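Feeding people in a backyard, and other things I learned in April

So we did it. My aunt's seventieth happened, in our yard in Wusdale, with a borrowed canopy and a playlist I spent way too long on. A bunch of you asked how the burger night went after I complained about planning it for weeks, so I'm finally sitting down with coffee to write it all out.

Buns, patties and tomatoes first, then the long version. 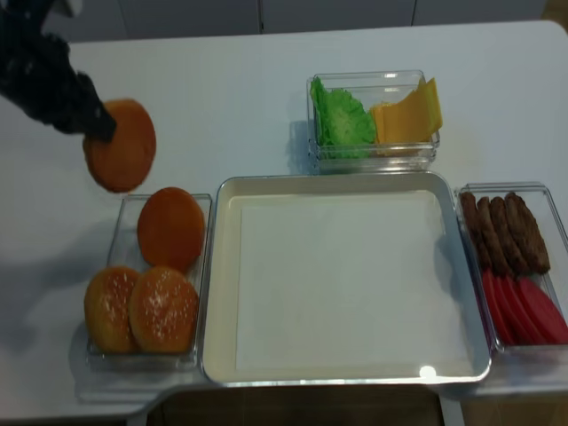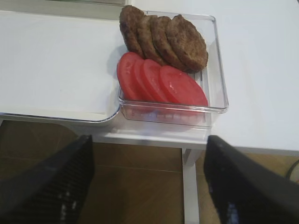
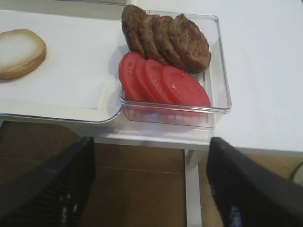 Burger stuff: buns, then patties with tomato slices, then a bun half on the paper-lined tray.

Okay. The long version starts with the guest list, which was my mistake. I wrote down everybody my aunt has ever liked, and she likes a lot of people! Then I sent the invitation to the family group chat before my husband had seen it. He read it on his phone in the parking lot at work and called me to ask if I was feeling all right. I was feeling great. I had a budget of 400 dollars and the confidence of a person who has never hosted anything bigger than a Super Bowl.

The money went fast. The canopy was free (thank you, Amis, the little rental place by the car wash, who only wanted the deposit back in one piece, and yes, we gave it back in one piece), but the tables and chairs were 200 all by themselves. I had pictured mismatched chairs from the neighbors. My sister pointed out that half our relatives have bad knees and would be sitting on camping stools. Fine. Real chairs.

Then there was the cake. I wanted to bake it. I have a recipe from my grandmother, a walnut thing with coffee cream, and I've made it exactly twice, once well. Marcela Kubíček, who used to live behind us and still has the best garden on that street even though she keeps saying she's letting it go, told me to order from Ďurica and stop torturing myself. I ordered from Ďurica. It was a beautiful cake. I'm still a tiny bit sad about it, and I made the walnut one the week after just to prove something, and it sank.

What I really want to tell you about is the slideshow. My cousin and I had this idea that we'd collect old family photos, scan them, and run them on the side of the garage after dark. We asked everybody to send what they had. People sent everything. Somebody's whole 1980s. Dogs we never met. I ended up with more than 1,000 pictures in one folder, a lot of them the same Christmas from slightly different angles, and I sat up three nights in a row cutting it down. We landed on 241, and I'll be the first to say that's still too many. It ran for way over half an hour and people did wander off for more potato salad.

But my aunt stayed put. She had her chair pulled right up to the garage and she talked the whole way through, telling us who was who, and correcting the ones we'd labeled wrong (so many!). There's one of my grandfather on a motorcycle that none of us knew existed. She said he'd owned it for one summer and sold it to pay for a stove. My cousin was smart enough to have her phone recording, so now we have the stories too, with a lot of crickets and my uncle coughing in the background.

If you're going to do this, start asking for the photos two months early. Ask for names on the back. And test the projector outside, at night, with the actual extension cord. Ours is an old Wavent that a friend gave us and it would not talk to my laptop until 8:40 in the evening, by which point I'd said several words in front of the kids.

A few other things for next time, if there is one. More ice. Somewhere to put coats, it was still chilly after sunset. A trash can people can see, so they don't stack plates on my planters. And I'd do the speeches before the food, when everybody's still looking in the same direction.

My aunt called the next morning to say thank you and to ask for the motorcycle picture. I'm getting it printed big. Has anybody used one of those online framing places? Tell me in the comments, I'm going back and forth on black or plain wood.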